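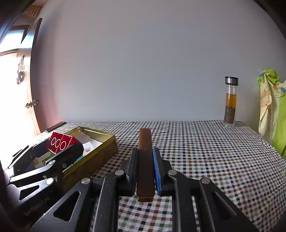

Rental Unit Turnover Checklist, Wostedon Street Duplex (Upper)

Walked by Benito Prieto, 2 p.m. Comments are mine. The owner asked for "more detail than last time," so she is getting it.

Last updated: August

ENTRY AND STAIRS
[x] Handrail tight at both ends. Top bracket took a quarter turn.
[ ] Stair treads. Fourth one from the bottom squeaks and has started to flex. Previous tenant called it "the alarm system." Needs two screws and a shim.
[x] Porch light works. Globe contained a generous collection of moths, now evicted.

KITCHEN
[x] Outlet by sink trips on test and resets.
[ ] Range anti-tip bracket. Present, still in its plastic bag, taped to the back of the range. I admire the filing system. Install before showing.
[x] Hood filter. Soaked it overnight and would prefer not to discuss the water.
[ ] Extinguisher. Gauge is in the green, tag is missing. Swap with the new one in the Cifuentes unit until the order comes in.

BATHROOM
[x] Fan pulls a tissue to the grille and holds it, just barely.
[ ] Hot water at tub measured too hot. Heater dial was set as far as it would go. Turned down, retest tomorrow, post the reading on the closet door.
[x] Grab bar holds my full weight. No, I am not writing the number down.

BEDROOMS
[x] Smoke alarms sound in both rooms. The one in back was mounted behind the curtain rod, where it could enjoy some privacy. Moved to the ceiling.
[ ] Back window. Opens fine, stays open only if you stand there. Sash cord is gone. This is the escape window, so it goes to the top of the list.
[x] Closet rod. Fine.

BASEMENT (SHARED)
[ ] Dryer vent. White plastic hose, 20 feet of it, for a dryer that sits beside an outside wall. Replace with a short metal run.
[x] Panel labeled. One breaker says "Dave?" and I left it alone after tracing it to the hall lights. Added "hall" in pencil.
[x] Sump pump runs when float is lifted.

Open items go to Flurkau Repair. Keys are in the lockbox, and the lid sticks.

We use cookies to improve your experience. Accept | Manage preferences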